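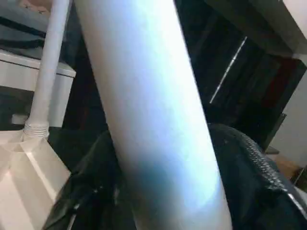

About Korley

Home — About — Services — Storage — Contact

Korley packs, stores and reassembles household and small office fittings. We work mainly with awkward items: tubes, pipes, threaded joints, stands and anything else that will not sit flat in a carton.

The business was started by Mervyn Whiteley and Jasmina Stojanovska, who met while clearing a relative's flat. Our unit holds 527 storage bays in 2 sizes. The larger bay takes a tube or pole upright at full length. The smaller is for drawer units and boxed parts.

How we handle parts

Thin pipes are checked at the threaded collar before they are moved. If the collar turns freely by hand, the pipe is unscrewed from its base and both pieces get the same tag number. If it binds, the joint stays together and is packed as one piece. We do not use tools on a plastic thread.

Large tubes are wrapped from the bottom up. White and pale finishes mark easily — dark wrapping is kept clean on the inner side and replaced when it picks up grit. Drawer units travel with the drawers secured and the front panel facing a padded wall.

Every item is listed by colour, length and condition. The customer gets a copy before anything leaves the property.

Who does what

Heiðrún Briem runs bookings and the item register. Leif Snorradóttir is in charge of packing and trains new staff. Repairs to stands and bases go to Sigrún Kjærgaard, who keeps a stock of spare collars in the common sizes.

We do not move pianos, aquariums or gas appliances.

Last updated: March 2026

Related pages
Measuring a pipe thread
Bay sizes and access hours
What to label before we arrive
Storage terms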